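Kokivari Textile Reuse Program
Interim progress report to the Fernandes Fund
Reporting period: February to date
Submitted 2019-06-22

1. Status

The Closidlow collection route is operating on its planned schedule. The Numley route started two weeks later than stated in the work plan because the lease on the unloading bay was signed late. Spending is within the approved budget, apart from vehicle fuel, which is covered in section 4.

2. Collection and sorting

Material received in the period came to 664 sacks, of which 400 came from Closidlow and the remainder from Numley. The work plan assumed an even split. Numley has fewer drop-off points, and two of them are inside buildings that close at midday. We have asked for a third outdoor point next to the bus depot and are waiting for a reply.

Sorting follows the three grades agreed at the start of the grant: resale, fiber recovery and reject. Of the sacks opened so far, 338 were mostly resale grade. Wet material remains the main cause of rejection at Closidlow, where the older bins leak at the lid seam. Replacement seals have been fitted to the bins on the north side. The south side bins use a different lid and will need a separate order.

Grading was inconsistent between shifts in the first weeks, mainly for knitwear with light wear at the cuffs. A one-page grading sheet is now fixed at each sorting station - it replaces the longer guide, which was seldom consulted.

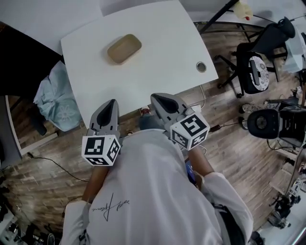

Figure 1. At the work table.

3. Repair and resale

The repair bench handled 258 garments. Zippers and side seams made up most of the work. Buttons are now replaced at the sorting stage, so they no longer appear in the repair log. Readers comparing this figure with the previous report should allow for the change.

Resale income is slightly under forecast. Coats sold poorly after the weather turned and have been put into storage until fall. Children's clothing sold faster than it could be sorted.

4. Variances

Fuel is over budget because the Numley vehicle makes a return trip half empty. Combining the two routes one day a week would remove most of the excess. No change to the total grant is requested - we propose moving the unspent training allowance to the fuel line, subject to written approval from the Fund.

5. Next period

Order and fit lid seals for the south side bins at Closidlow.
Open the third Numley drop-off point, if permission is given.
Trial the combined route for four weeks and report fuel use separately.
Agree on a price for reject material with the fiber buyer. The current quote expires at the end of the next quarter.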